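Dish racks, part two

January 25, 2021

Recep Demirtaş wrote in after the last post to ask why I had stopped using the wire rack. The wires were spaced for dinner plates, and a small plate with a shallow rim slid down until it touched its neighbor. Contact at the rim holds water. I measured the gap at 16 mm, too wide for anything in my cupboard.

The replacement is a plain wooden rack: two side rails and upright pegs. I load it from the back, yellow plate first, then green, then the pale one. Unloading goes in the reverse order, front plate out first. The snack basket stays to the left and the white tray to the right.

Plates in the wooden rack, on the white table:
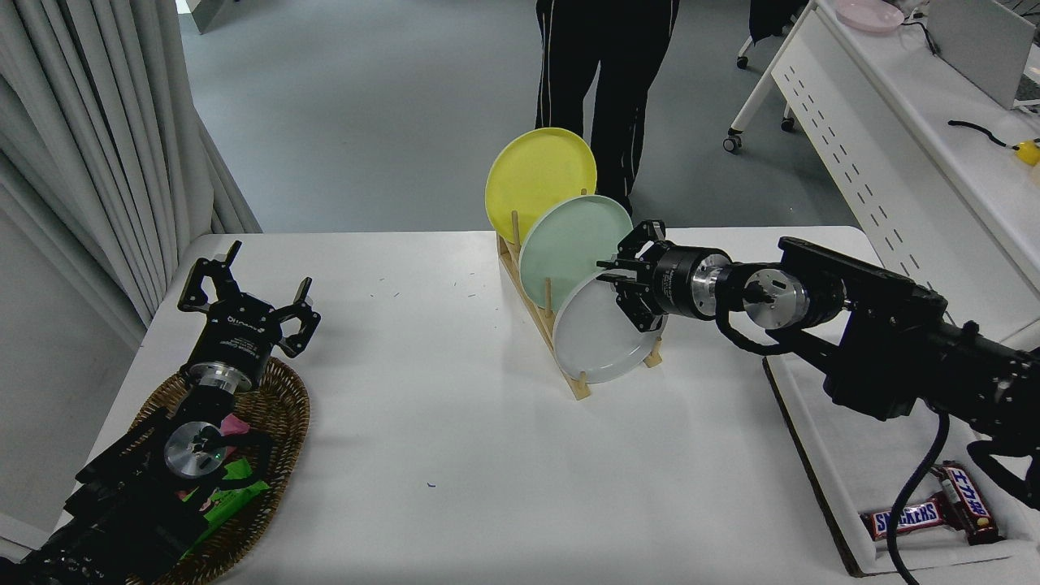
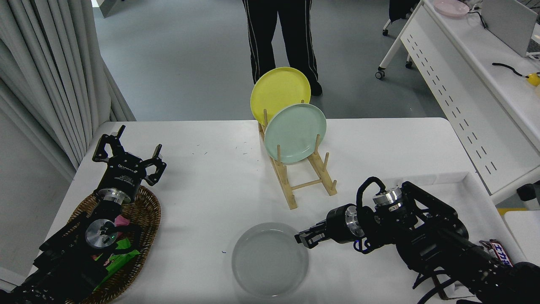

On finish: Ida Albers oils hers every March with food-grade mineral oil. I have left mine bare so far and will check the peg joints after 100 loads. If the grain lifts, I will sand lightly along its length and oil one rail only, as a comparison. The old wire rack is in the garage holding pan lids, for which the 16 mm spacing works well.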